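Hand demo station: weekly safety and set-up check
Station 2, cable sorting task
Filled in by: Asmaa Abou Zeid
Day: Wednesday, started 8.40
Task: sort and bundle charging leads by hand, recorded for the Grasura arm to learn from

Same sheet as always, but I've put longer comments in this week as two new people are starting and they asked me what I look for (a tick doesn't tell you much, does it!).

1. Floor and walkways

Floor dry and clear on both sides of the table: OK
I walked all the way round twice. Somebody had left a rucksack by the plants again and I've moved it to the lockers, so if you're missing one, that's where it is.

Plants pushed back from the working area: OK
Lovely as they are, leaves that poke out over the table get brushed by elbows. I turned one of the big pots a quarter turn and it's much better.

Table steady, no rocking: OK after adjusting
One foot was a touch short. Wound it down, leaned on all four corners, fine now. Please don't fold up cardboard and stuff it under there, the foot has a thread on it for a reason.

2. Wristbands and markers

Bands clean and snug, both wrists: OK
You want to be able to slide one finger underneath. If your hand tingles at any point, stop, take them off and tell me. I'd much sooner lose a recording.

Marker tiles firmly fixed, no lifted corners: COMMENT
One tile on the spare left band had a corner coming up. It catches on sleeves, and the tracking goes jumpy long before you notice anything by eye. Spare band is in the repair tray with a yellow tag on it. Don't borrow it.

Band leads routed down and away from the hands: OK
Mine run off towards my lap. Check them sitting down AND with your arms stretched out, they're two very different things. I learned that by dragging a mug off the side table in my first month.

Chest marker flat and not covered: OK
Hair, lanyards and scarves are the usual trouble. Lanyard goes in your pocket, please.
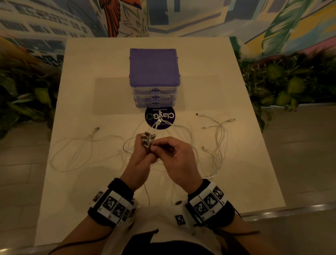

3. The leads we handle

All leads unplugged at both ends before they come to the table: OK
I know they're only charging leads. Check anyway, every single one, and do it before the bands go on because it's fiddly afterwards.

No splits, bare wire or bent pins: TWO REMOVED
Two had gone soft and brown near the plug. They're in the scrap box with the ends snipped off so they can't creep back in. That leaves us 31 in the set, which is plenty for this month.

Bundles not knotted too tight: OK
A bit of tangle is what we want, the arm has to cope with real life! But if you find yourself yanking, put it down and start on another bundle. Yanking is bad for your thumbs and it teaches the robot to yank, and I have watched it do exactly that with a lead Stetsiuk was still holding. No harm done, but we both jumped.

4. Doing the demonstration

Hands kept over the table, moving at an easy pace: OK
Slow down a little at the pinch, when your fingertips come together. It's the bit that copies across worst. I count "one, two" in my head.

Breaks taken: NOT GOOD ENOUGH
The log says I did 476 takes since the last check and I can find only a handful of breaks written down. Some of that is me forgetting to write, but not all of it, if I'm truthful. From today it's ten minutes off in every hour, bands off, stand up, look out of a window.

Recording stopped before anyone else reaches in: OK
Just say "stopping" out loud. It feels daft for a day and then you don't notice.

5. Playback on the arm (next bay)

Emergency stop pressed and tested: OK
Pressed, arm went dead, reset, pressed again. It has to be tested with the arm moving slowly, by the way. Testing it while the arm's parked tells you very little.

Speed limit set to slow for new demonstrations: OK
Set before I loaded take 2066, checked again after. The Zaletti controller goes back to its old setting when it restarts, so look at the number on the screen every time, even if you set it yourself before lunch.

Nobody inside the yellow line: OK

Remote handset charged, hold-to-run switch springs back: COMMENT
Springs back, but it's getting lazy. I've asked for a new switch. Until it's fitted, use the other handset for remote driving, the one with the green tape.

Still to do

Fix or bin the spare left band (me)
New switch for handset (ordered, ask Stetsiuk)
Break sheet pinned up next to the station (me, this afternoon)
Second stool, same height as the first one, my back would be very grateful

Station cleared for use: YES, with the comments above
Signed: A. Abou Zeid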